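# Readiness of Machines for Household and Shop-Floor Chores

## Student Project Report, Department of Applied Mechanics, Darnton Technical College

Submitted by Georges Qaisi, October

### 1. Purpose of the Report

This report was prepared for the final-year project requirement in applied mechanics. It considers whether machines now on trial are able to carry out ordinary chores in homes and small workshops, and under what conditions. The question was proposed by the Khasawneh Workshop, a repair business in Vevside that had received an offer to lease an automated parts sorter and wished to have an outside opinion before signing.

The report does not attempt to predict when such machines will be in general use. It is limited to chores that the author was able to observe or for which written records were supplied.

### 2. Scope and Terms

Chores were divided into two groups. The first group consists of shop-floor work: sorting fasteners into bins, moving parts between a bench and a wash station, and returning hand tools to a wall board. The second group consists of household work: clearing a table, folding towels, and putting away small items after use.

A chore was considered complete when the result would have been accepted by the person who normally does the work. For the shop-floor group this judgment was made by the workshop's day supervisor. For the household group it was made by the residents of the homes concerned. Time taken was noted but was not used to decide whether a chore had been completed.

The word "intervention" is used throughout to mean any moment at which a person had to touch the machine, the object, or the controls after the chore had begun. Emergency stops were counted as interventions. Verbal remarks were not.

### 3. Shop-Floor Results

The workshop supplied the log of a trial sorter, known on site as the Drerano unit, which had run beside the main bench during the evening shift. The log covers 2,697 separate picks. Of these, 410 required an intervention. Most of the interventions fell into two kinds: washers stacked so that two were lifted together, and bolts lying against the bin wall where the fingers could not reach both sides.

The day supervisor regarded this as usable, with reservations. The unit was slower than an experienced employee, but it worked at hours when no one was scheduled at the bench, and errors could be corrected the next morning. He noted that the bins had been rearranged for the machine's benefit. Deep bins were replaced with shallow trays, and mixed lots were no longer accepted from the receiving desk without a first sort by hand. The time spent on that first sort does not appear in the log. The author was unable to obtain a reliable figure for it, and the cost comparison in the lease offer should be read with this in mind.

Returning hand tools to the wall board was attempted on one evening only. It was abandoned after the unit twice hung an adjustable wrench on the wrong hook and knocked down the tool beside it.

### 4. Household Results

Household chores were observed in five homes in the Darnton area. The residents were asked not to tidy beforehand.

Folding towels gave the most even results. Towels are of similar size, they cannot be broken, and a poorly folded towel can be folded again. The remaining difficulty was in finding a corner when the towel had been dropped in a heap. Across the household sessions, 46 towels were presented and almost all were folded to a standard the residents accepted, although the larger bath sheets were slow.

Putting away small items was less successful. Storage in a home follows rules that the residents seldom state. In one kitchen the measuring spoons belonged in a drawer with the candles, for reasons that the family could not recall. A machine that has no record of this will place the spoons with the other spoons, and the chore must then be counted as incomplete.

Clearing a table proved to be the hardest of the three chores. The difficulty lies less in lifting any single object than in the way the objects lie on and across one another. Cables are a particular concern. A cord that passes over a basket and in front of a jar must be moved before either can be lifted safely, and it cannot be moved without knowing where both ends lead. Soft packages change shape when held. Clear containers are often located poorly by cameras, especially where a lamp or a dark window adds glare and reflections.

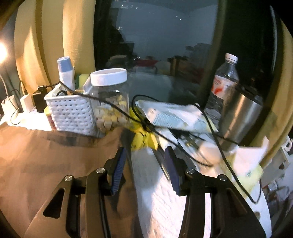
*Figure 1. Open gripper jaws at a cluttered table, with a lidded jar, a woven basket, and several cables.*

A further difficulty is one of judgment. A person clearing a table decides quickly which papers may be thrown out, which packets still have something in them, and which adapter must remain plugged in. None of the household sessions produced a method for making these decisions without asking a resident. When the questions were put to the residents one at a time, two of them stated that they would have preferred to clear the table themselves.

### 5. Findings

1. Sorting of uniform parts is practical where the trays, lots, and lighting can be arranged in advance.
2. Towel folding is practical under supervision, at low speed.
3. Putting away household items requires a record of each home's own arrangements, which must be kept up to date by someone.
4. Clearing a mixed table is not yet practical without a person present.

### 6. Recommendation to the Workshop

It is recommended that the Khasawneh Workshop accept the sorter on a short lease, limited to washers and bolts in shallow trays, and that the hours spent on preparing lots by hand be written down from the first shift. The tool board should remain the responsibility of the staff.

### 7. Limits of This Work

The number of homes was small, and all were visited after dark, when the residents had returned from work. Results in daylight may differ. The sorter log was kept by the workshop and was not checked against video. Copies of the log sheets and the resident questionnaire are held in the department office and may be consulted on request.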